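Section 4: Steaming buns in the Wirkix electric steamer

By Reda El Ouafi

If you've come straight here from the unpacking section, hello! Make sure you've washed the basket, the tray and the lid before you start, as the Wirkix comes out of the box with a bit of a factory smell and you don't want that in your dough. I've had mine since May and I use it mostly for buns, so that's what I'll take you through. (Dumplings are in section 6, veg is in section 7, and they're both easier.)

What you'll need

The steamer base, the steel basket and the perforated tray
The glass lid
A big plate with a bit of a rim
Your buns, shaped and proved, or frozen ones straight from the bag
A jug
Tongs, if your fingers are as soft as mine

Setting up

1. Put the base on a flat table with plenty of clear space above it. I used to keep mine under a wall cupboard and the steam made the door swell, so now it gets a table all to itself.

2. Fill the base from the jug, up to the line inside. For our small model that's 935 ml. I've tried it with less and it gets through a batch, just, but then I stand there fretting the whole time and it isn't worth it.

3. Set the basket on top of the base and give it a little turn until it sits level. Drop the tray in flat. If it rocks, lift it out and try again, it's nearly always a crumb underneath.

4. Put your plate on whichever side you favour, close enough that you aren't carrying hot buns across the room. Then find a place for the lid on the other side. You'll be glad of it later, I promise.

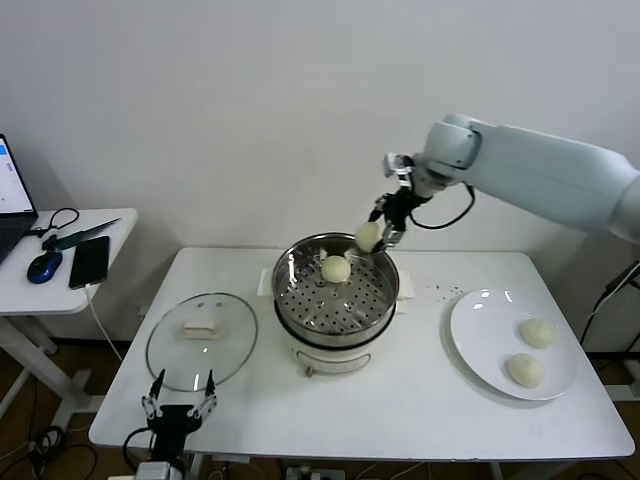 5. Leave a gap round every bun when you load the tray. They puff up more than you'd think, and two that touch will glue themselves together and tear when you pull them apart. Four is my limit for the big pleated sort. Clinard, who make the frozen ones I buy, say on the bag that you can squeeze in more, but I never get a nice shape that way.

Note: if your buns stick to the tray, cut little squares of baking paper and sit each one on its own square. Don't line the whole tray with one sheet, as you'll cover the holes and the steam has to get through somehow.

Steaming

6. Lid on, and turn the knob to the steam setting. Wait for the first proper puff before you start your timer. I go by a kitchen thermometer for my own dough (a Skinner one, a present from my sister) and take it a bit past done, but timing works perfectly well for everyone else.

7. Keep the lid on! I know it's glass and I know you want to look, so look through it. Lifting it halfway drops the heat and you can end up with wrinkly tops.

8. When the time's up, turn the knob back to off and wait 2 minutes before you open it. This is the step people skip, and then they write to me about collapsed buns.

Caution: steam burns are nasty and they're quick. Tilt the lid away from you first so the far edge opens, let the cloud go, then lift it straight off by the handle. Hold it upright for a moment beside the basket so that any drips run off the rim and don't land on the buns. 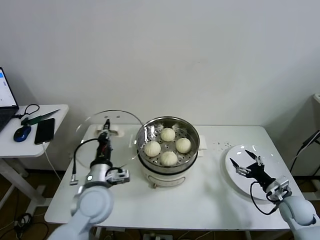

9. Take the nearest bun out first and work towards the back, so your wrist isn't hovering over the hot ones. Grip low down on the sides. Pinch the top and you'll squash the pleats you spent all that time on.

10. Put them on the plate with a bit of air between them. If they're for later, cover them loosely with a clean tea towel once they've stopped steaming, or the skins go leathery.

Cleaning up

11. Unplug the base and let everything cool right down, then tip the water out at the back corner. Wipe the base with a damp cloth and never put it under the tap. The tray and basket can go in the dishwasher, though I do mine by hand.

12. Give the table a wipe too while you're at it. Bits do get about.

If the display shows E4, the base has run dry. Switch off, leave it to cool, refill and start again. Limescale is dealt with on the Sadodus descaler page, reference 102, and you'll want to do that before the next big batch.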